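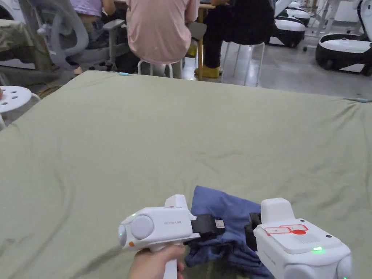

Before you build a community room, walk through it at full size. I've been helping people plan small shared buildings for a long time now, and I still think an afternoon with pegs and string teaches you more than a month of looking at drawings (and I say so as someone who loves drawings very much!). We did this for the meeting room at Plodthorpe, and the plan we ended up with was quite different from the one we walked in with.

What you'll need

A bundle of wooden pegs, a mallet, a long tape measure, and 200 feet of bright string. Bring a few folding chairs too, and a copy of the floor plan you don't mind getting muddy. Two people can manage the pegging, though it goes faster with four.

Step 1. Set out the long wall

Start with the wall that matters most, usually the one with the main door in it. Drive a peg at each end and pull the string tight between them. Check it against the plan, then stand back and see whether it faces the way you thought it did. Ours was pointing straight at the neighbor's trash cans, so we swung the whole thing around before going any further.

Step 2. Square the corners

Measure 6 feet along the first wall from the corner, then 8 feet along the second, and move the second string until the distance between those two marks is 10 feet. Do the same at the next corner. When all four walls are up, measure both diagonals, and if they match you can stop fussing. 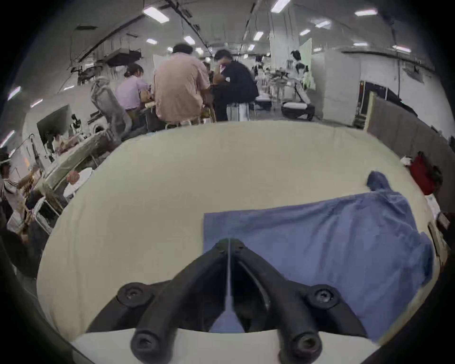
Once the corners are right, leave gaps for the doors and lay a stick on the ground for each window. Rosario Costa, my partner on the Brerkavel job, likes to scratch in the swing of every door as well, and I've come around to it. It's surprising how many doors want to open into each other.

Step 3. Invite people in

Ask the people who will use the room to come by at different times of day. We had 15 on a Tuesday evening, and a very different crowd the next morning. Let them set out the chairs however they like, and hold off on explaining the plan until they've had a good wander. Then write down what they say in their own words, even the grumbles.

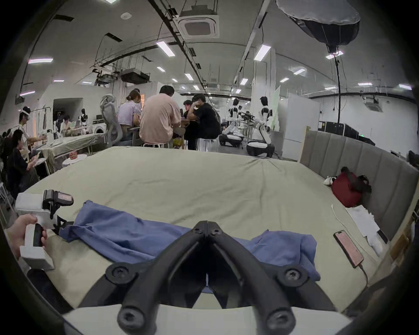 Tips and Troubleshooting

If the ground is too hard for pegs, use bricks or water jugs and tie the string around those. On a slope, hold the tape level and let the string follow, or your room will come out short.

People nearly always say a pegged-out room looks tiny. Give them a few minutes sitting down in it before you make anything bigger.

Take your measurements again before you pull the pegs, and mark the changes on the plan while you're still standing there.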